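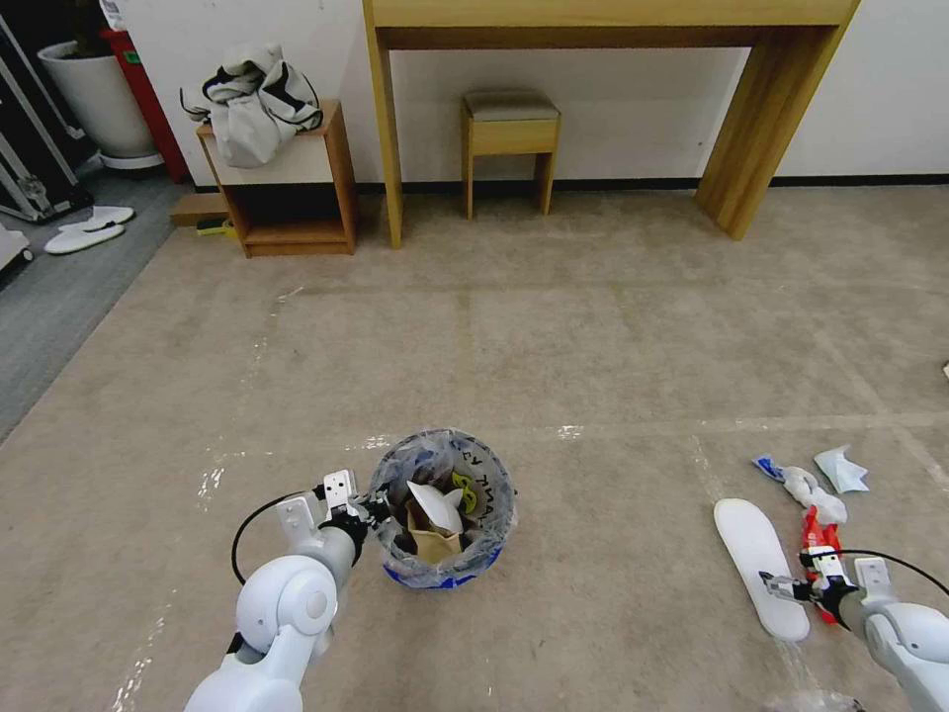
Nallside round bin: two months in

I bought the small Nallside in May to replace a pedal bin whose pedal had given up, and I wasn't expecting to have opinions about it. It's a bin! But I've now emptied it more times than I'd like, so off we go.

It's round, it has no lid, and there's a bit of blue on it so it isn't completely dull. I paid 16 euros at Hermans, which felt a touch steep until I saw what Vistenton wanted for theirs.

The good bit first. The opening is nice and wide for such a little thing, so you can stand a paper bag up in it and still tuck a sweet wrapper down the side. It weighs next to nothing too, and I carry it round with me on a Friday evening when the floor has got away from us -- tissues, snack packets, the odd insole.
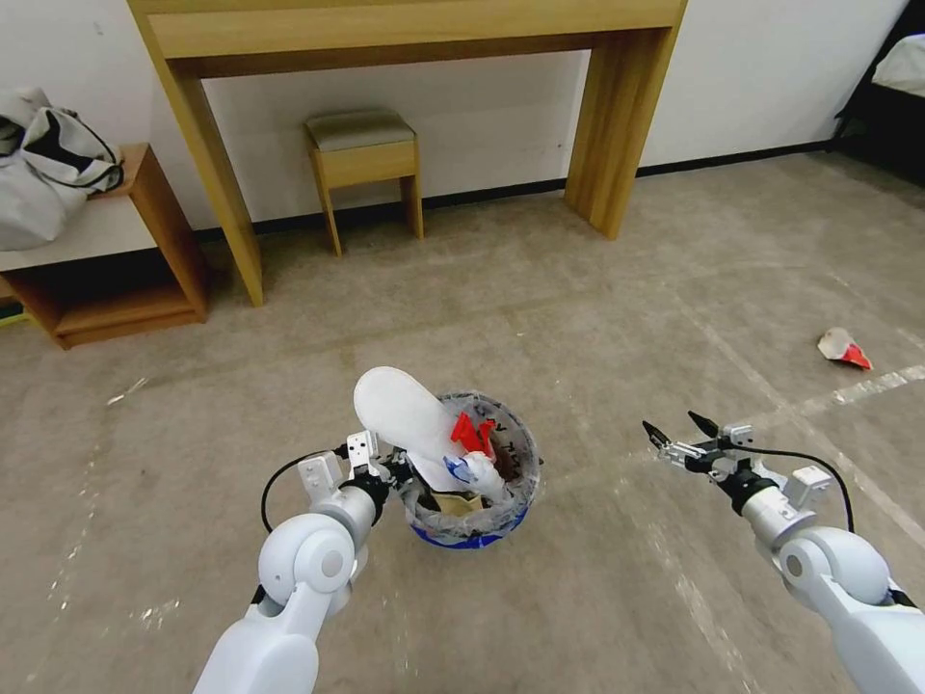
Photo: Marijke De Smet

Bags are where I have a grumble. Nallside don't make their own, so I've been using Vurkia clear ones, folded well down over the rim. They stay put if you're generous with the fold, but you do end up with a crinkly skirt of plastic round the top and it's never going to look smart. You can also see everything you've thrown away, which my sister finds revolting and I find quite handy when I've lost a receipt.

It fills up fast as well. Long flat things stick out of the top, and anything boxy wants squashing first. Jong-dae Heo left a comment under my pedal bin post saying he keeps 2 of these side by side, one for paper, and I might copy him. 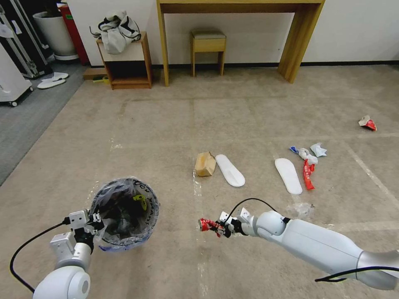

Cardboard, slippers, a crushed can and one small bin.

Would I get it again? For a sitting room or a hallway, yes. For a kitchen, no, go bigger and get a lid. Cleaning is a quick wipe round the inside when the bag's out, and mine has had almost no marks so far.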